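Budget thread: what did you spend on the stuff AROUND the arms?

Small Automation Forum > Planning and Purchasing
Sorted by oldest first

gridpaper_gus
Original poster

We're putting together the request for next year's equipment money at the Nenton shop and I want to hear from people who have done this already. The arms and grippers are the easy part to price, you get a quote and you're done. What I keep underestimating is everything else, and I'd love to do it right this time because I am really excited about this setup!

Current draft, leaving out the arms themselves:

Table and floor plates: 800
Spare gripper fingers: 3 sets
Cable management: 90 (a guess)
Test objects: whatever is in the sports closet
Surface and markings: brown paper and blue painter's tape

That last line is what my boss laughed at. But look how far you get with it. Big cells, quick to relay, and a white can stands out nicely on the brown.
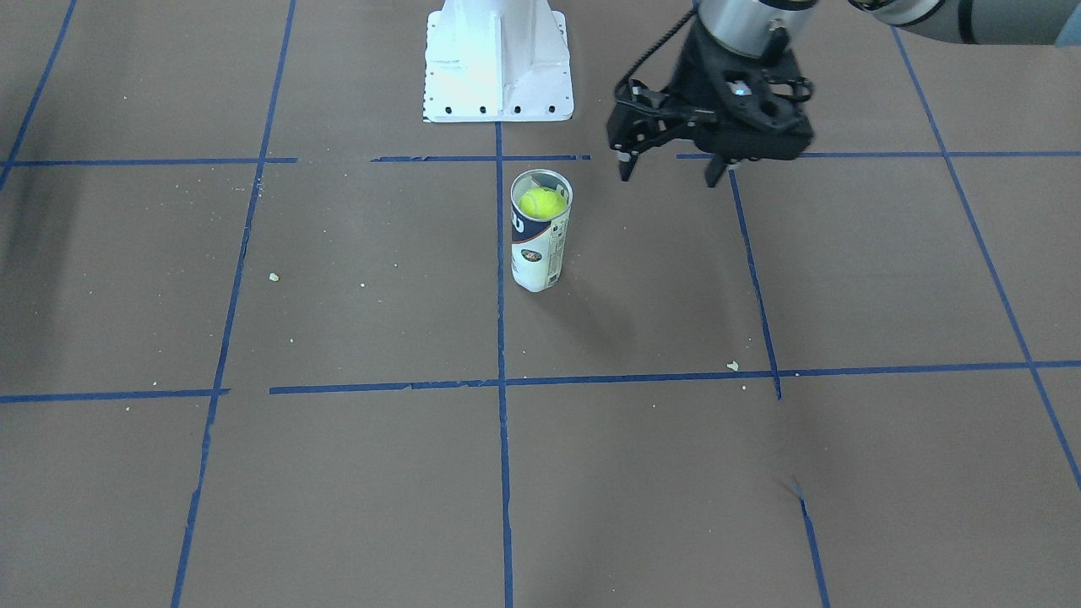 Reply 1

torque_and_toast

Love the tape grid. I'd fund it properly though. Tape is cheap per roll and expensive per hour, and your strips already have gaps and one frayed spot on the right. We went to a printed mat at Grurnstead after one summer of retaping and I have never missed the tape.

Also your 90 for cables is way low. Double it at least.

Reply 2

mild_steel_marnie

Disagree on the mat! We bought one and it was lovely for a month, then the task changed and the cells were the wrong size. Now it's rolled up behind the compressor. With paper and tape you change the layout over lunch. If you're still figuring out what you're going to be picking up, stay on paper for the first year and put the mat money into fingers.

Agree on cables, sorry Gus.

Reply 3

gridpaper_gus

OK, two votes on cables, I'm moving that up. What are you all buying, sleeves? Clips? I had in mind a bag of hook and loop straps and calling it a day.

On the mat, I'm leaning Marnie's way. Our cells have changed twice since July and will change again.

Reply 4

torque_and_toast

Sleeves, clips, AND a spare of every cable that crosses a joint. The spare is the part people leave out. Ours took 8 weeks to come and the arm sat there the whole time looking at us.

Fine on the mat, but then write the tape hours down somewhere. If they never show up in the budget you'll be asked next year why you didn't get more done.

Reply 5

lurker_from_pornwood

Long time reader. Question about the test objects line, because at the Pornwood site this is where our plan fell apart. We put zero in for objects too. Then it came out that we needed the same object many times over, in the same condition, and the ones from the closet were all different. Some balls bald, some fresh, a can with a dent. You can't compare one week to the next with that.

So I'd put real money there, even if it's small. Buy a case of everything you test with and keep half of it sealed.

Reply 6

gridpaper_gus

This is a great point and I had not thought of it at all. Tennis balls are cheap enough that I can do a full case without asking permission. Same with containers – we've been using an opaque can and a clear plastic cup, and I like the clear one much better for anything that goes inside something else, you can tell what's in there from across the bench.
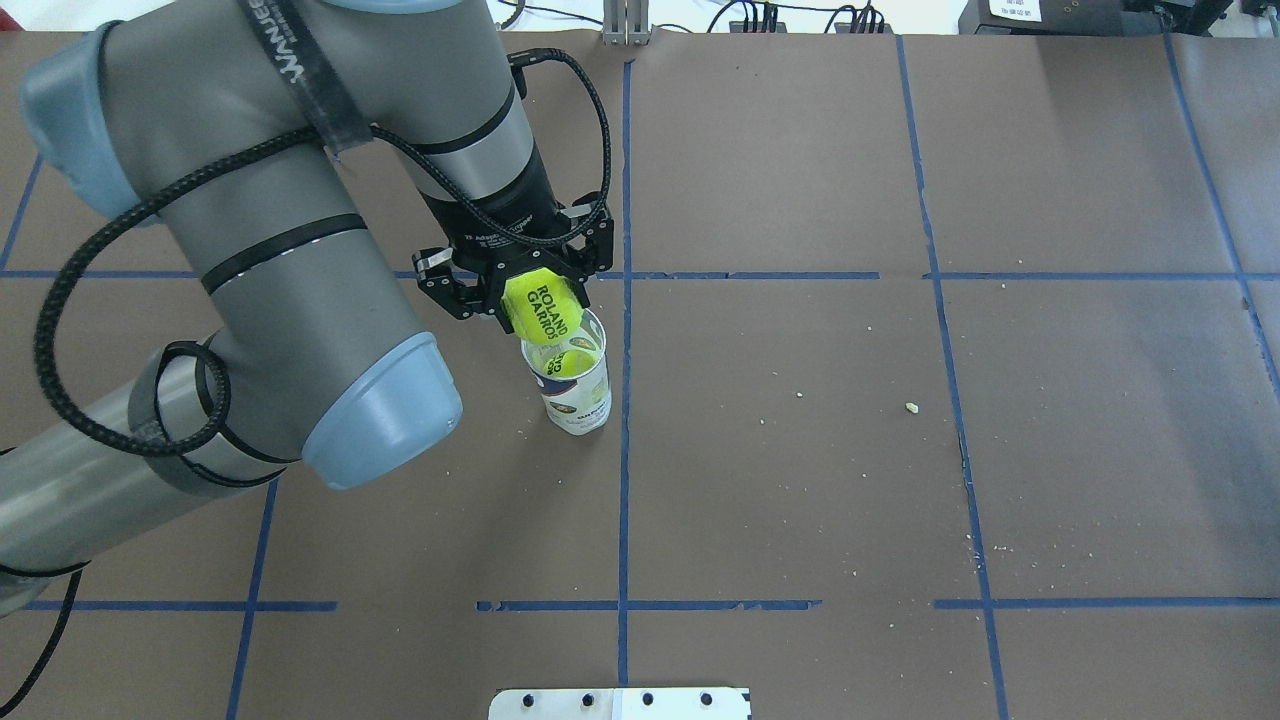

So new line: two containers of each type in use, plus sealed spares, plus balls by the case. I'm putting it under consumables so it renews every year and I don't have to argue for it again.

Reply 7

mild_steel_marnie

Consumables, yes! Put the tape and paper there too. Anything filed as equipment has to be justified as if you were buying a forklift.

One thing I'd question is three sets of fingers. Is that three per gripper or three total? We ran through nearly a full set learning how close to the table we could go.

Reply 8

gridpaper_gus

Three total. Hmm. Three per gripper would double it, but the table height thing worries me now that you say it.

Reply 9

torque_and_toast

Ask for three per gripper and let them cut it to two. Also get your supplier to quote fingers and pads separately. We use Sundaram for that kind of thing and they'll split the line if you ask, but it isn't on the form.

Reply 10

lurker_from_pornwood

I wouldn't pad the number. They remember. Ask for two per gripper and say why.

Reply 11

gridpaper_gus

Going with two per gripper and an honest paragraph. Cables tripled, objects and tape under consumables, mat pushed to the year after. I'll post the whole sheet once it has been through the first round. Does anybody have a template for the spare cable list? Ours is a sticky note.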